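What Keeps Us Warm? Bedding and Heating in Student Houses
Project report, Niall Kerr

I picked this topic in September, mostly because our house on Jirside was already freezing and I was cross about it. My tutor, Conall McGrath, said being cross was a perfectly good place to start, so I ran with it!

The question I settled on was pretty simple. When students get cold at night, what do they reach for first: the heating, more clothes or more bedding? I had a hunch it would be bedding, but I wanted to hear it from people in their own words (and I was nosy about how other houses manage their bills).

I talked to 12 students in seven different houses. Most of the chats were in kitchens, over tea, and took around 13 minutes each, though one went on for ages because we got stuck on the subject of draughty bathrooms. I also asked everyone to keep a short diary for four nights, writing down when they went to bed, what was on the bed and whether the heating was on. The diaries were patchy. A couple of people forgot the Thursday completely and filled it in from memory, so I've treated that night with some caution.

Bedding did come out on top, and by more than I expected. Hardly anyone turned the heating on after ten at night. In shared houses there's a sort of unspoken rule that you don't touch the dial without asking, and asking at bedtime feels like a big deal. A blanket is yours and you can do what you like with it.

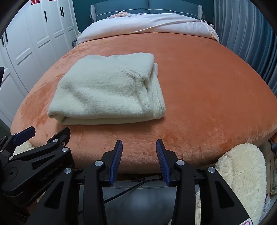

Fig. 1. Cream knit blanket, folded, on an orange fleece throw.

People were surprisingly fussy about layers. Some swore by one heavy duvet and nothing else, while others liked several thin things they could kick off at three in the morning. Fleece got a lot of love for feeling warm straight away, but there were grumbles about static. Knits were seen as nicer and more homely, and more of a pain to wash, especially in the two houses that share the tiny machines at the Barell laundrette.

What I hadn't planned for was how much people wanted to talk about home. Quite a few had brought a blanket from their old bedroom, and one girl in the Prumau flats told me hers was the first thing she unpacked. I'd put no question about this in my list, so I only have it from the people who brought it up, and I wish I'd asked everybody.

If I did the project again I'd borrow proper thermometers and leave one in each bedroom. I relied on people telling me whether a room felt cold, and my housemate's idea of cold is very different from mine (he sleeps with the window open, in winter, on purpose). I'd start later in the year as well, as the first diaries came from a fairly mild week.

My interview questions and the diary sheet are at the back, along with the notes from the Bautista Road house, which I typed up last and which are a bit messier than the rest.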